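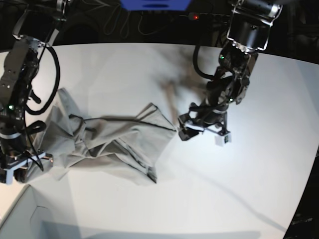 I get asked a lot what a pair of robot arms costs to set up at home, and my answer is always that the arms are the easy part to budget for! It's everything around them that eats your money. So these are my tips, from one hobby workshop with a laundry-folding obsession.

Buy the table first. I looked at a fancy Vermeulen bench and ended up with a plain white top, and I love it (shadows and all). Make it bigger than you think you need. Two arms take up a lot of elbow room before you've even put a cloth down.

Get more cable ties than seems sane. Every arm comes with its own loops of cable, and one that's hanging loose will sooner or later end up lying across your fabric. I spent $8 on a big bag of hook-and-loop ties and should have bought 2. Leave slack at the joints, though – a cable pulled tight is a cable you'll be replacing.

Put a power strip with a switch on your list, and mount it at the back where you can still reach it without leaning over the arms. Mine has a little red light, so I can tell from the door if I left it on.

Price the spares before you pick the arms. I nearly went with Murnico until I added up the replacement servos. My whole spares box came to $244 – servos, finger pads, a bag of those tiny screws that roll under everything – and I've dipped into it five times already. Plerkance sells servos singly, Stulov only in packs, so check before you fill a cart.

Don't buy special practice cloths. Old light gray fabric is fine, the more wrinkled the better. Do keep to one color while you're learning what your setup can handle, and wash out the starch.

Last thing, plan your storage. I forgot to, and the spares box lives in my pantry next to the rice.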